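Workshop notes: the two-arm cell at Utthorpe, four months on

Readers will remember that the cell went in during March with a good deal of cheering, and a promise from Hevix that it would need "next to no looking after". I said at the time that I would believe it when I saw the maintenance log. I have now seen the maintenance log. It runs to 13 pages, most of them in Akosua Fiadzo's handwriting, and a fair number of the entries say "shoulder bolts again".

The bolts are the part I would like members to take seriously. Both arms are mounted on plates that bolt to one long slotted rail at the front. Slotted rail is lovely stuff when you are laying a cell out, as you can slide things along until they suit you. It is less lovely when a plate creeps. Once it has crept by a hair at the base, the gripper at the far end is out by a good deal more, and somebody spends an afternoon blaming the software. Elikem Bawa blamed the software for two weeks. He has been gracious about it since.

The current routine is Akosua's and goes like this. Power off at the wall, and wait. Both arms parked by hand, never by pushing at the wrist. Every plate bolt checked with the long key, then a paint-pen line drawn across bolt head and plate so that any movement shows next time. She does this after every 32 hours of running. Hevix's own booklet says 756 hours. I asked Hedvig Sundqvist, who looks after our account there, where their number came from, and she said it was "a bench figure". I take that to mean an arm bolted to something very heavy and asked to do very little. To be fair to her, she has sent replacement washers twice and charged us for neither lot.

Cables are the second job. The runs to the wrist cameras have to be long enough to let the arms reach, which leaves slack, and slack finds its way under things. Selorm Akolgo wants clips along each link. Comfort Ackah thinks clips will only move the wear to the elbow, where the cable has to bend sharply, and having looked at the old cable from the left arm I am inclined to agree with her. The spare set of clips from Odoi is in the drawer if anybody would like to prove us both wrong. Please try one arm only.

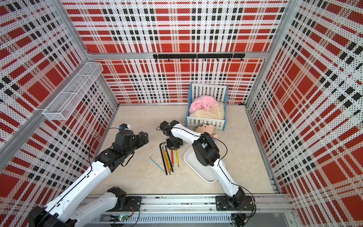
Then there is the matter of the walls. We were told that a busy pattern would make the cameras' job harder and so make the results more honest. Perhaps it does. I have yet to be shown a plain-wall run to set beside it, and until I am, I shall go on regarding the tartan as decoration. Elikem has agreed to do a dozen runs each way once the Proller checks are out of the way, with the bolts marked before and after so that we are at least comparing like with like.

My own view of the cell is a little warmer than it was in March, though a lot of that is down to Akosua. What we have bought is a decent pair of arms and a steady supply of small jobs. If the committee wants to run it for longer each week, it should put down the hours for looking after it too, and stop quoting the booklet.

The next maintenance morning is Sat 4 July. Bring your own gloves, and if you borrowed the long key, bring that as well.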